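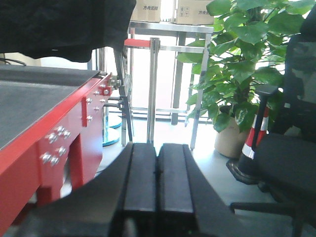 Selon Morgan, une machine qui déplace des cartons toute la journée n'a pas pour autant appris à ranger un atelier, et un guide de mise en service devrait l'écrire avant la première consigne. La remarque est retenue : la présente section délimite les tâches que la cellule peut exécuter seule au poste convoyeur.

Manuel Skidari > Mise en service > Poste convoyeur > Tâches admises

4.3 Qualification d'une tâche

Le profil Jornside livré avec le logiciel couvre la prise et la dépose d'objets rigides sur une bande plane. Le tri d'objets souples, le balayage et le rangement de rayonnages restent des tâches manuelles.

1. Mettre le convoyeur à l'arrêt et verrouiller sa commande.
2. Dégager la zone d'évolution du bras. Les sièges, plantes et balises mobiles ne figurent pas dans le modèle de cellule.
3. Fermer la pince à vide, puis lancer le calage du zéro des doigts (menu Outil, entrée 12).
4. Charger le profil Jornside et limiter la vitesse à 60 mm/s.
5. Poser une pièce d'essai sur la bande arrêtée et exécuter 80 cycles de prise et dépose.
6. Relever le nombre de cycles réussis. Une pièce reprise à la main compte comme un échec.
7. À partir de 72 cycles réussis, la tâche peut être déclarée « assistée ». En dessous, elle reste manuelle.
8. Enregistrer le résultat avec la référence de la pièce et l'état de l'éclairage.

Note – Le statut « assistée » impose la présence d'un opérateur. Le statut « autonome » n'est pas disponible dans cette version.

Note – Un contre-jour venant d'une fenêtre dégrade la détection des bords. Refaire les étapes 5 à 8 si l'essai a eu lieu sous une autre lumière.

ATTENTION – Ne pas approcher les doigts de la pince des organes d'entraînement en bout de bande. Le logiciel ne reconnaît pas les engrenages comme zone interdite – le volume d'exclusion doit être saisi à la main.

Sur le site de Rorcombe, le dépilage de cartons fermés a obtenu le statut « assistée ». Le pliage des cartons vides a été refusé à deux reprises et reste confié au personnel. Pour saisir un volume d'exclusion, voir 4.4.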